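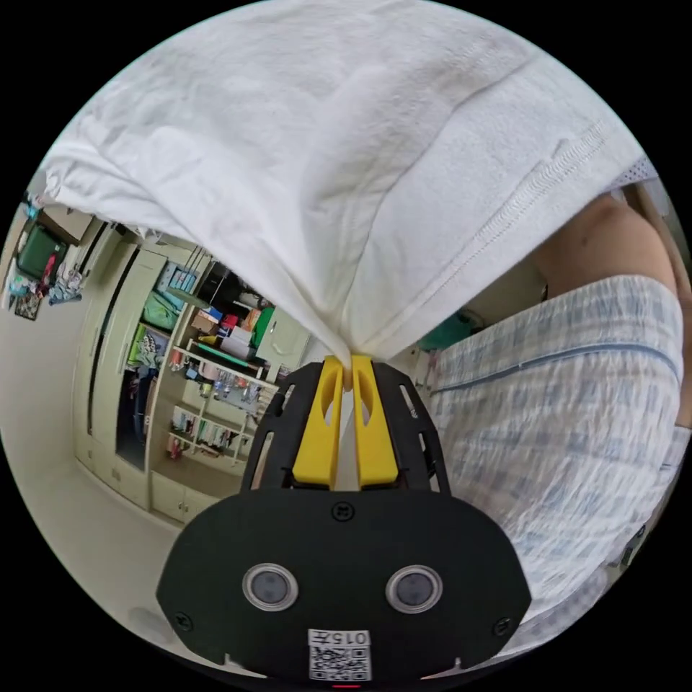 Folding and Storage, Bedroom – Gallery
Notes: Ehsan Yazdani. Page set by Dae-han Do.
Posted 2020-05-01

Entries cover one job: clothes handled on the bed, folded, stacked, then moved to the built-in cabinets. Bedroom only. The kitchen linen pages are filed separately under Ulari. Garments are light tops and mixed everyday wear. Heavy coats were done in October and are not repeated.

1. Holding point
White top, loose cloth. Lift by one gathered point and let the folds hang free before lowering. A diagonal seam pulls the cloth off square, so straighten along the seam first and the hem second.

2. Laying out
White long-sleeved shirt on the light gray surface, collar toward the pillows. A plain surface shows wrinkles better than the printed 福 bedding on either side of it. Smooth from the collar down. Sleeves go in last, cuff to shoulder seam.
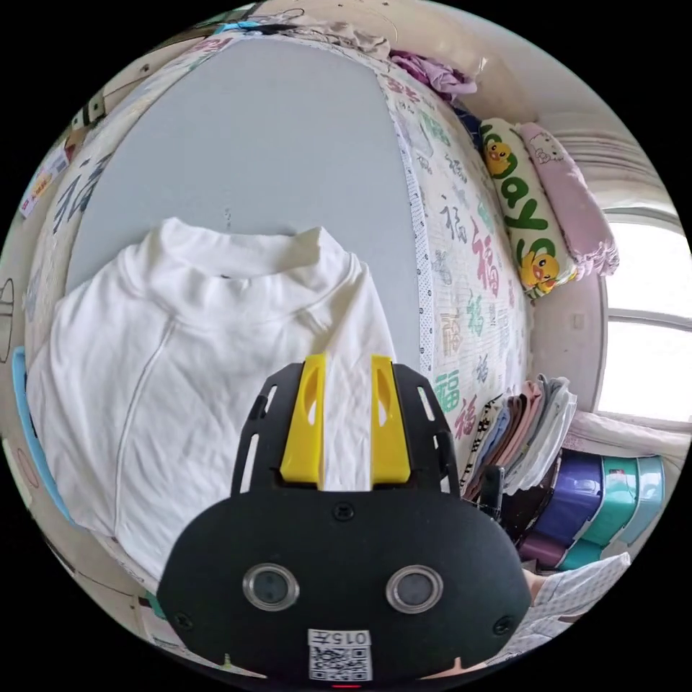 Fold width for shirts is 12 inches, set by the shelf. Wider folds catch on the cabinet door. Thin tops take one extra turn at the hem – otherwise they slide out of the stack.

3. Stacking
Folded pieces go on the bed in one tall stack: light blue, gray, brown, black, stripes. Sorting by color is optional. Sorting by weight is not, and the heaviest pieces go at the bottom. Loose items stay toward the head of the bed until the stack is done.
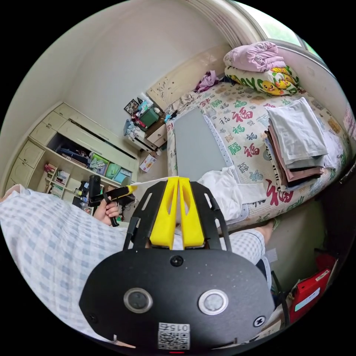
Split the stack before carrying it. Two short stacks keep their edges; a tall one leans at the turn toward the cabinet. Books keep the lower shelf, and bins hold small items only.

4. Bedding
Comforter folded and left at the head of the bed, on the pillow. Strip and remake after the clothes are put away.

Full set: 200 entries, index no. 2567. Previous page: Castellanos, hall closet.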